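How to Fold Dark Laundry So It Comes Out of the Drawer Looking Decent

I have been folding laundry for a family of big people and small people for a good many years now, and I still put the black things off until last. White towels are a pleasure. You can see every edge, you can see where the hem is, and if there's a wrinkle it shows up and you smooth it away. A black shirt is another matter. It comes out of the basket as a dark lump, and you stand there turning it over and over, trying to work out which end is the neck and whether that flap is a sleeve or just more shirt. So this page is for anybody who has a pile of dark clothes waiting and would like to get through it with some of the evening left over.

What you need

A flat surface, pale if you can manage it. I used the bed for years (dark blue comforter, what was I thinking!) and lost the edges every single time. Then we moved to Gornville and I inherited an old white-topped table that the last people had left in the basement, and the difference was wonderful. If you have no light table, spread out a plain white sheet and pull it tight.

A good lamp, set off to one side. Light from straight overhead flattens everything, and on black fabric you want the folds to throw a little shadow.

A lint brush. Mine is a Rorkix with half its bristles gone and I love it dearly.

Step 1. Shake it out

Hold the piece by its two top corners and give it a good snap, then another. If it's a T-shirt, hold it at the shoulders. Do this away from the table or you will be brushing lint off everything twice.

Step 2. Find one straight edge

Lay the cloth down and don't try to fix all of it. Look for one edge that is already fairly straight, a hem or a long side seam, and put that edge at the back of the table, away from you. Leave the rest in its heap for now. Once you have the one good edge you know where you are, and the bunched-up part in front will follow along.

Step 3. Work from opposite sides

Take hold of the left and the right at the same time, about halfway down, and draw your hands gently apart. Pinch a real corner if you can find one.
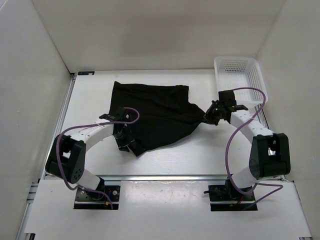
Gornville, September 2024

A black cloth at this point is still a crumpled thing, bunched and folded along the bottom and over on the right, but the upper edge is fairly straight and the right corner has been drawn out into a point. Keep that corner pinched and ease the slack toward you a little at a time. If a fold is hanging down in front on the left, lift it and lay it flat before you pull any more, or you'll press a crease right into it.

Step 4. Smooth, then fold

Run the flat of your hand from the back edge toward yourself. Brush off the lint now, while it's all open. Fold the sides in toward the middle, then bring the bottom up in thirds. For my Kauppinen drawers, which are on the shallow side, I fold once more and stand everything on end like file folders.

The whole pile, 14 shirts the last time I did it, took me less than one radio program, and I had tea in the middle.

One more thing about knits: don't hang them over the back of a chair "just for now." I did that in June with my favorite black cardigan and it still has shoulders like a coat rack.

Contact | © Drirent Home Pages | Back to top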